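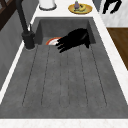 3.2 Coding of survivor lists

Each death notice was divided into four fields: announcement, life summary, survivor list, and service details. The survivor list was taken to start at the first phrase naming living relatives (for example, "is survived by" or "leaves behind") and to end at the last named or grouped relative. Phrases naming relatives who had already died were stored in a separate field, even where they stood in the same sentence.

Relationship terms were coded as printed. A stepchild listed under "children" was coded as a child, and no attempt was made to check family ties against other records. Grouped mentions such as "several nieces and nephews" received one code with no names attached. Pets were coded from the second round on, after coders had begun placing them under "other."

Two coders, Rawat and De Haan, worked separately on all notices from the Stutden and Laing papers. Disagreements were settled by Seixas. Most concerned former spouses and long-term companions, for whom the printed wording was often unclear. Notices with survivor lists of more than 20 names were coded twice by the same person, with a gap of 16 days between passes.

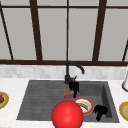
3.3 Order of mention

Position in the list was recorded as a rank. Spouses held the first rank in most notices from both papers. The Laing notices more often placed parents ahead of children when the deceased was under middle age, a pattern also reported by Gill for the Brikau weekly. Siblings followed children in nearly all cases.

Paid notices at Laing were priced by the line until December, when the paper changed to a flat fee for up to 9 lines. Lists printed after the change were longer, and in-laws were more often named in parentheses beside the relative they had married. The two periods are therefore reported separately in the tables.
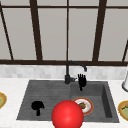 Figure 1. Rendered view of a dark gray sink with a black gooseneck faucet and a black robotic hand.

Rank was not assigned within grouped mentions. Where a notice ran in both papers, only the earlier printing was kept.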